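Before you start, put the papers you have on one table: the birth certificate, the marriage certificate, school diplomas, work letters, old address books. You will need them many times, and it is tiring to stand up for each date.

I wrote these steps after I prepared the obituary of my aunt in January. English is my second language, and most of our family is spread over different countries, so I had to learn how such a notice is made here. Maybe my notes can help another family.

## Step 1. Ask for the rules of the newspaper

Each newspaper has its own form. Write to them or call, and ask these things:

- what is the price, and is it by line, by word or by inch
- at what time of day they close the page
- if they accept a text from the family or only from the funeral home
- if a photo costs extra

Our paper closed at 3 in the afternoon. We sent the text at 2 and it was accepted, but I do not recommend doing it like this.

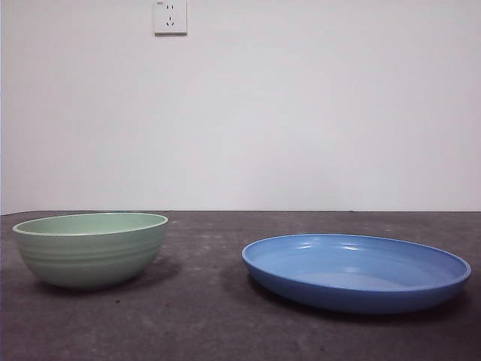
## Step 2. Write the first sentence

The first sentence gives the full name, the age, the town and the date of death. If the person was known by another name, put it in parentheses or quotation marks. For a woman who changed her name at marriage, many papers write "née" before the family name from birth. Others put that name in parentheses with no other word. Choose one way and keep it until the end of the text.

You can write "died," "passed away" or "went to rest." All of them are correct. In our family we preferred "died," and one cousin found it too hard, so please discuss this before you send the text.

## Step 3. Tell the life in order

Start with the place of birth and the parents. After this come school, work, marriage, and moving from one town to another. My aunt was born in Gunda and worked for 22 years in the accounting office at Plekora. I wrote these facts in short sentences, one fact in each.

Then add what she liked to do. Two or three small things are enough. "She loved music" is good, but "she sang alto in the church choir in Pravport" is better, as the people who sang with her will recognize her.

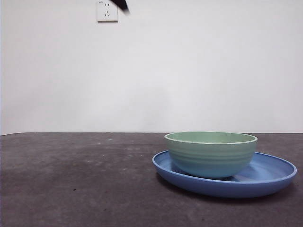 *Bowl and wall outlet in view; only part of the room is shown.*

## Step 4. List the familyThe usual order is husband or wife, children and their partners, grandchildren, then brothers and sisters. The living are introduced with "She is survived by" and the dead with "She was preceded in death by." Put a partner's first name in parentheses after the name of the child, for example "her son Ettore (Parveen) Marchetti."

Check each spelling with the person who has the name. I wrote the family name Fu with one letter too many, and it was seen only on the last reading.

If there are stepchildren or a former husband, ask the closest relatives how they want it. There is no general rule, and a person who is left out will remember it for a long time.

## Step 5. Give the service details

Write the place with its complete address, the day, and the hour with a.m. or p.m. If visitors can come before the service, say from what hour. If the family prefers donations in place of flowers, write the full name of the organization and where to send the money. When the service is private, one sentence is sufficient: "A private service will be held by the family."

For safety, do not print the home address of the person. It is also better to leave out the exact day of birth and give only the year.

## Step 6. Read it aloud with another person

One person reads and the other holds the certificates. Read slowly, also the commas, because in a long list of relatives a comma in the wrong place can make two persons from one. Ask the paper for a proof and look at it again, even when you copied the text yourself.

Keep the final version in a file. You will need it for the program of the service and perhaps for relatives who ask for a translation.

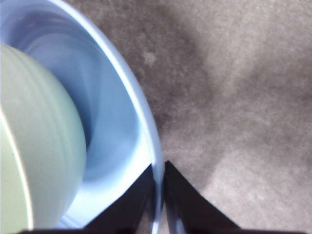 Parveen Lodhi: Thank you for this. For my father we also had to decide between "née" and parentheses, and the paper changed it without asking us. I would add to Step 1 that you should ask if they edit the text after you approve the proof. Ours corrected it online the same evening, but the printed page stayed as it was.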